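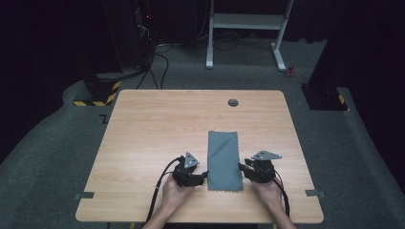
Stultar asked, after the July open day at Prumville, whether visitors could be handed the grippers without a member of staff at the table. They may not. Section 6 applies to every public session on the Bennani bench.

6. Visitor demonstration: cloth handling

6.1 Preparing the table

1. Switch on the equipment stack and wait 40 seconds.
2. Lay one cloth flat on the table, lengthwise to the visitor. Smooth out large folds. Faint creases are acceptable.
3. Lead each gripper cable over the near edge of the table. No cable may lie across the cloth.
4. Check that the floor tape is still stuck down.

Note: Cloths are replaced after 500 grasps. Spares are listed under part 123.

6.2 Running the demonstration

1. The visitor takes one gripper in each hand, by the handle.
2. Bring the grippers to the long sides of the cloth with the fingers facing each other. Hold them clear of the fabric.
3. Start the recording.
4. Close both grippers on the cloth, lift it and fold it once.
5. Lay the cloth down, open the grippers and stop the recording.

Caution: Keep fingertips away from the linkages while the grippers are closing.

Caution: Do not pull on a gripper to free a caught cable. Stop the recording and free the cable by hand.

6.3 Between visitors

Wipe the handles. Return the cloth to its starting position. If a gripper has been dropped, repeat the zero check in section 4 before the next turn.

Umer bench manual, September 2022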